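Plinatard Training Workshop
Gallery: The Small Arm Bench
Updated Oct 30, 2026

The workshop has one bench set aside for small robot arms. Members and partner schools keep asking what it took to set up, so this page covers what we bought, what we held off on and what is still in the budget for next year. Prices are in dollars and don't include freight unless we say so.

We started planning in May. The first quote came back from Lolaritz as a complete package: arm, gripper, wrist camera, table, guarding and two days of on-site training. It was a good package, but it was more than we had. We asked them to split it into separate lines and bought the arm and gripper together, then sourced the rest locally.

The table was the easiest place to save money. We priced a purpose-built cell base and decided against it. A plain white top did the job, and the colour gives the camera a clean background to work with. If you are buying one, check that it doesn't rock before you mount anything to it. Levelling feet are worth paying for.

The wrist camera cost $696 with its bracket and cable. Jinfeng Du recommended ordering a second cable at the same time, and we did. Cables flex every time the arm moves, so they sit on our list as a consumable, along with gripper fingers and mounting screws.

Spare fingers are $34 a pair from Ernar. We keep three pairs on the shelf. Check the bolt pattern before ordering, as the older style looks much the same in the catalogue and won't fit.

The largest single item after the arm was the controller upgrade, at $1649. We put it off at first and then needed it once the camera was added. Anyone planning a vision setup should put the controller in the first budget and not the second.

Practice parts are cheap. Painted wooden cubes and a wicker basket cover most of the sorting work that new operators do here, and they can be replaced from any craft or toy store. We set aside a small amount for these each year and rarely spend all of it.

Still to be costed for next year: a tool changer, a second bench and a service plan. Karimi has quoted on the service plan, with one visit a year and phone support. We are waiting on a revised figure that leaves out travel. The tool changer depends on whether the evening course goes ahead.

Groups putting together their own budget can ask the office for a copy of our purchase list. It has supplier part numbers and lead times. Lead time on the gripper was the longest of anything we ordered, so get that one in early.

Sorting work at the bench. Blue and green cubes in the basket, the red one on the table behind it.
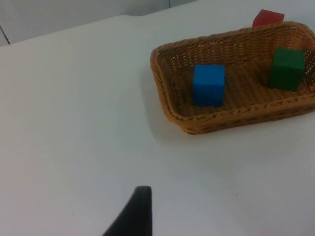
Yabsira Degefa: Did you look at leasing the arm before you bought it? We're at the same stage, and the lease quote includes the controller, but the term is longer than our funding.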